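Ein Greifer zur Miete: Zu Besuch bei Plamar

Ich gebe zu, ich hatte mir das anders vorgestellt. Größer vor allem. Wer »Roboterzelle im Abo« liest, denkt doch sofort an Schutzzaun, Blinklicht und einen Herrn mit Helm. Bei Plamar bekam ich stattdessen erst mal einen Kaffee, und dann durfte ich zwei Stunden lang Löcher in den Bauch fragen. Mein Gegenüber leitet dort den Vertrieb, will ihren Namen aber nicht im Netz lesen (verständlich, ich würde auch nicht wollen, dass mich wildfremde Leute wegen Greiferbacken anrufen). Also bleibt es hier bei »sie«.

Das Paket heißt Atura und besteht aus Arm, Zweifingergreifer, einer kleinen Kamera am Handgelenk und der Software Himari, mit der man dem Ganzen seine Handgriffe beibringt. Mieten kann man es ab acht Wochen. »Darunter lohnt es sich für niemanden«, sagt sie. »Die erste Woche spielt man, die zweite flucht man, und dann fängt es an, Spaß zu machen.«

Gedacht ist Atura für kleine Werkstätten, also für Betriebe, in denen heute Regalböden in der Serie laufen und morgen etwas ganz anderes. Ich wollte wissen, warum man da ausgerechnet mit flachen Teilen wirbt. Flach ist doch leicht, oder? Da musste sie lachen. »Flach ist gemein! Ein Würfel verzeiht Ihnen, wenn Sie ihn ein bisschen schräg nehmen. Ein Brett kippt. Und wenn es hochkant stehen soll, merken Sie jeden Fehler an der Oberkante sofort.«

Deshalb sind die Finger auch so klobig geraten, erzählt sie weiter. Vorn laufen sie schräg zu, damit man noch in engere Lücken kommt, dahinter bleibt viel Material. Sie hätten auch elegantere Varianten probiert, die seien im Katalog hübscher gewesen. »Aber ich verkaufe ja keine Kataloge.«

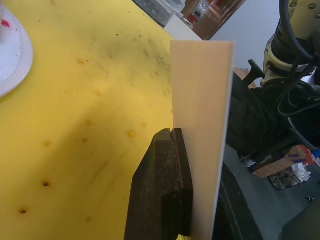 Ein helles Brett steht hochkant zwischen den Greiferfingern, aufgenommen mit der Kamera am Greifer.

Was mir gefallen hat: Man redet bei Plamar offen über die Schwächen. Meine erste Frage dazu war die nach dem Dreck, denn in meiner eigenen kleinen Holzwerkstatt sieht kein Tisch länger als einen Vormittag sauber aus. »Flecken und Krümel auf der Platte, das ist der Normalfall«, sagt sie. »Wenn ein System nur auf einem geputzten Tisch funktioniert, können Sie es gleich wieder einpacken.« Schwieriger seien Schatten. Wandert das Licht über den Tag, muss man in Himari gelegentlich nachjustieren, und das steht, finde ich, im Handbuch viel zu weit hinten. Sie hat sich das notiert – mal sehen.

Dann das Anlernen. Man führt den Arm von Hand durch den Ablauf, speichert, lässt ihn wiederholen, korrigiert. In der Version, die ich ausprobieren durfte, gibt es 58 vorbereitete Bausteine wie »greifen«, »aufrichten« oder »anlegen«. Gebraucht habe ich davon eine Handvoll. Ob das nicht ein bisschen viel sei? »Doch«, sagt sie, ohne zu zögern. »Die meisten Kunden kommen mit sehr wenigen aus. Wir wollen das aufräumen, aber jedes Mal, wenn wir einen streichen, ruft einer an, der genau den benutzt.«

Und der Preis? Die Miete liegt bei 69 Euro am Tag, Wartung inklusive, Ersatzfinger kosten extra. Das ist für einen Zweimannbetrieb kein Pappenstiel, und das habe ich ihr auch so gesagt. Sie rechnet dagegen mit den Stunden, die sonst am Tisch verschwinden. Ich bin da noch unschlüssig. Für eine größere Serie würde ich es mir sofort überlegen, für meine drei Kommoden im Jahr eher nicht!

Eine Kooperation mit dem Zubehörhersteller Adugna ist übrigens auch geplant, mit wechselbaren Auflagen für empfindliche Oberflächen. Mehr wollte sie dazu noch nicht verraten, nur dass die ersten Muster im Januar getestet werden. Ich habe sofort gefragt, ob ich eins davon an geöltem Nussbaum ausprobieren darf. »Schicken Sie mir ein Reststück«, hat sie gesagt. Liegt schon im Karton.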